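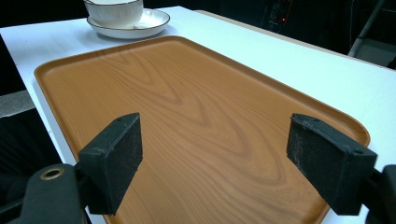 October, notebook entry, start of the evening session (6:40 pm or so)

Tray task again. Bello got the cup and saucer through twice last time and then everything went sideways, so I wanted a clean start tonight before we touch anything in the training script. Same white table, same tray, same cup. I am writing this one up properly so Ifigeneia can follow it when she takes over the tray work next month (hi Ifigeneia, sorry about my handwriting in the last book, at least this one is typed).

What we're after for the class demo: pick up the cup with its saucer, bring it onto the tray, put it down without a clatter. Then the reverse. Sheldon would like us to carry the loaded tray too, but I talked him down to a stretch goal — we have one demo slot and I'd like to use it on something we can do.

Pads. The foam is getting tired and the right one is worse than the left, scratched up and dusty low down. I think that's from the week we were grabbing the metal brackets for Ghislain M.'s sorting project. Foam on foam closes fine with nothing in between, but I don't love trusting it on a glossy saucer rim. Left it alone for tonight so the recordings match the earlier batch. New foam is in the Plokari drawer, second from the top, already cut. Whoever swaps it, please do both sides at once and write down when!!

Recordings. Plan says 600 demos before we train the next one. We had a good chunk before tonight and I added 20, all hand-held, all starting with the gripper open over the tray and the cup on the far side. I tried to vary my approach a bit more this time. Ghislain T. looked at the old set and pointed out that I come in from the right on basically every single one, which, yes, I'm right-handed and I was tired. So tonight I made myself switch. Four of the new ones are junk (I bumped the table on two, and on the other two I let go early and the saucer dropped the last little bit). I marked them in the sheet and didn't delete them. Bello wants to look at the drops.

The wood grain thing: still don't know. Sheldon's theory is that the swirls on the tray are confusing the model about where the lip is, and that's why it sets the saucer down half on the edge. Could be. My own theory is that we just don't have enough placements near the corners. Easy enough to test, we cover the tray with plain paper and run the same model on it. Didn't get to it tonight, the Sosimico machine was busy with Ghislain T.'s job until after eight and I had a bus to catch.

Lights: overheads only. I'd like to do a batch with the desk lamp on as well, the tray gets a bit of shine on it and I want to know if that matters before demo day, when we get whatever lights the gym has.

Numbers for whoever asks: last training run was 1000 steps on the small model, just to see that the loader works. It works. Don't read anything into the loss curve, I had the batch size wrong for the first part and only noticed when Bello walked past and laughed at my screen.

To do
— paper over tray test (me)
— new foam, both fingers (Sheldon? you said you'd do it)
— left-side approaches, more of them (Bello + me)
— lamp batch
— move tonight's files from the laptop to the Nandatura folder, I only did the first half
— ask Ghislain M. if he still needs the spare fingers or if we can have them back

Stopped at 8:15. Cup and saucer are back on the shelf over the sink, tray is leaning behind the monitor.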